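In Defense of the Single-Serve Coffee Sample

My friend Teresa Szulc thinks I have a problem. She came over last week, opened the cabinet next to my stove to look for sugar, and a pile of little coffee packets slid out onto the counter. "You know they sell this stuff in bags," she said. Yes, Teresa, I know they sell it in bags!

But I've come around to thinking the sample packet is the best way to buy coffee if you're someone like me, who drinks one cup in the morning and gets bored by the second week. I used to buy the big bag. It would be wonderful for six days or so, fine for a while after that, and then I'd be drinking stale coffee out of guilt (my mother's daughter, what can I say) while something more interesting sat on the store shelf. With a 15 gram packet I open it, I make my cup, and if I hate it I'm out one morning.

The complaint I hear most is the waste, and I'll give people that one. All those wrappers for so little coffee. I don't have a good comeback, except that I also used to throw out the last third of every big bag, and somebody grew those beans and shipped them a very long way.

The other complaint is the mess, and there I think people just haven't given the packets a decent home. They're slippery, they won't stack, and in a drawer they end up face down so you can't tell which is which. What you want is a small open shelf - two levels is plenty - with the ones you're drinking now up top where you can read the fronts. 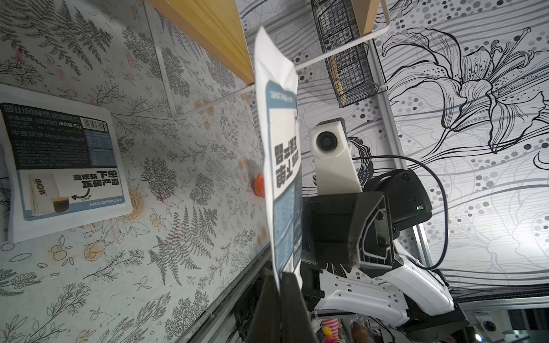
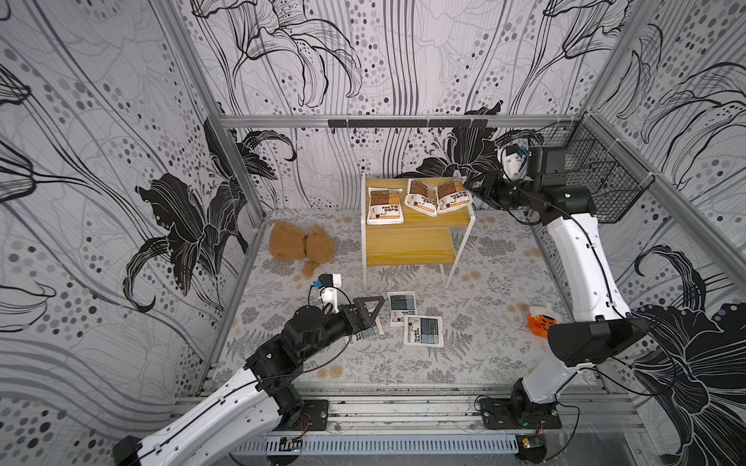
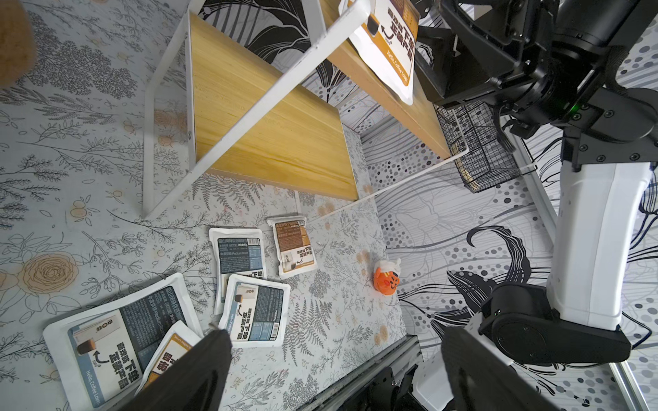

A 15g packet of medium roast, washed process, is on the wall in the first one, and the little two-tier table is in the second.

Kelly Staniforth, my neighbor, does hers by roast, light to dark, and gets a bit stern if you put one back in the wrong spot. I tried that and lasted until the weekend. Now I go by mood, which mostly means the ones I'm excited about are in front and the decaf is somewhere in back where I don't have to think about it.

I do still buy a big bag now and then - when my sister visits, mainly, as she drinks coffee like it's water and would go through my whole shelf before lunch. The rest of the year I'm sticking with the little ones.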